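Looking after washing-up sponges

Kitchen tips from the Filtton household pages

A sponge is the cheapest thing by the sink and usually the dirtiest. Most of the trouble comes from leaving it wet. Sort that out and it will last longer, smell better and do less harm to your worktop.

Choosing one

Go for a block that fills your palm. Thin ones fold up under pressure and you end up scrubbing with your fingertips. The two-layer kind is the most useful for general washing up, with one smooth face and one coarser face on the same block. Use the smooth face for glasses, plates and wiping down, and keep the coarse one for baked-on food. Try the coarse side on a hidden spot before you use it on a coated pan or a glossy hob.

Sponges sold in large packs are fine, but open only what you need. Keep the rest dry in a cupboard, away from the bin and the cleaning sprays.

Using it

Wet the sponge and squeeze it out once before you add washing-up liquid. A soaking sponge thins the liquid and you use twice as much. Wash in the usual order, glasses first and roasting tins last. For raw meat juices, use kitchen paper and throw it away.

Speckled worktops hide crumbs and grease very well. Run a flat hand over the surface after wiping, and if it drags, go over it again with clean water.

Rinsing and drying

Rinse under the hot tap until the water runs clear. Press the block from both sides so that the coarse layer empties as well as the soft part. Don't wring it like a cloth, as twisting pulls the two layers apart. Stand it on its edge in a rack with air on both faces. A saucer is no good, and neither is the bottom of the sink.
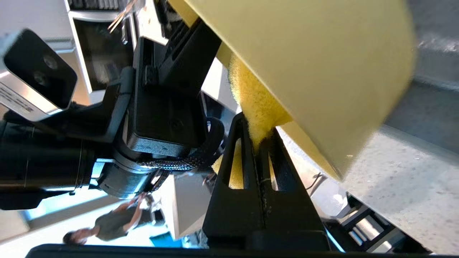

When to throw it out

Change the sponge every 2 weeks in a busy kitchen. Change it sooner if:

it still smells after a rinse
the coarse layer is lifting at a corner
bits come off on the plates
it has gone slimy or stays flat when you let go

An old sponge can do one last job before the bin. Cut a corner off so you know it from the new one, and use it on the outside drain or the wheelie bin lid.

Buying ahead

We buy a pack of 8 in December and it covers us until spring. The shop in Flekirport has them loose in a basket by the till, which is handy if you only want one.

Last updated 23 November 2021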